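Repair counter for kitchen appliances opens in Rilldale

Rilldale has a walk-in repair counter again. Plandora opened the doors in November at the old tile shop, first new fridge and washer repair outfit in town since the Keltham firm stopped taking calls.

Small stuff goes over the counter: kettles, toasters, mixers. Anything too heavy to carry, they come out to you. Fridges, dryers, dishwashers, cookers. Call-out is £40, taken off the bill if you go ahead with the job.

Teun Stevens runs the workshop, with 4 engineers on the road between here and Ongart. "Mostly door seals and pumps so far," he said. "People bin a machine over a part that costs less than there lunch."

Plandora's Keltham branch took in 2,357 jobs last year, he says. Washing machines top of the list, then tumble dryers. 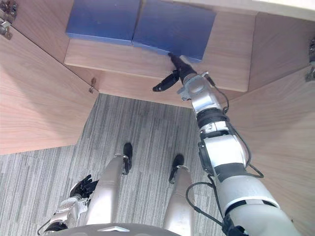
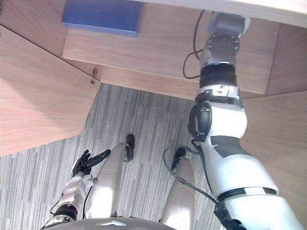
Opening times and parts

Open from 8.30am, shut at 5pm. Evening visits can be booked but only in Rilldale itself for now, Ongart to follow. Bring the model number if you can, usualy inside the door or on the back.

Common parts kept in stock, the rest ordered in. Nurhan Yazıcı on the parts desk has a list of 62 older models they can no longer get spares for, so ring first if yours is getting on a bit.

No gas work. Repairs guaranteed for six months, parts and labour.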